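Things I kept from the old apartment

17/03/2022

I moved from Ostley to Kuldale in August with 38 boxes, a number I know only because the moving company charges by the box and Da-eun Cho, who drove the van, read it out to me twice. The new place is smaller. I'd told everyone this was the point.

The plan was to throw out anything I hadn't opened by the new year. It is now March. I have opened a lot of boxes, looked in, felt tired and closed them again, and I've decided that counts as opening.

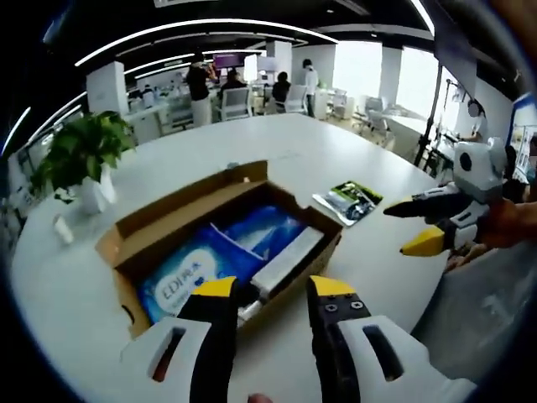
My aunt Mal-soon Ki has views on this. She moved 436 miles with two suitcases in her twenties and brings it up whenever I buy a lamp. When she visited she asked why I own three colanders. I said one was for guests. She let that sit there for a while.

So I've started small. The cables went first, except for the ones that might be important, so most of the cables are still in the hall closet. I sold a bread machine for 10 dollars to a man who talked me down from 15 and then asked if I had the manual. I did, in one of the boxes. It took me an evening to find. 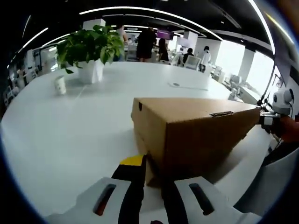
Closed box, white table.

Next weekend is books. I have more than 300 and I've already set aside four to give away, though I'd like to reread one of them first.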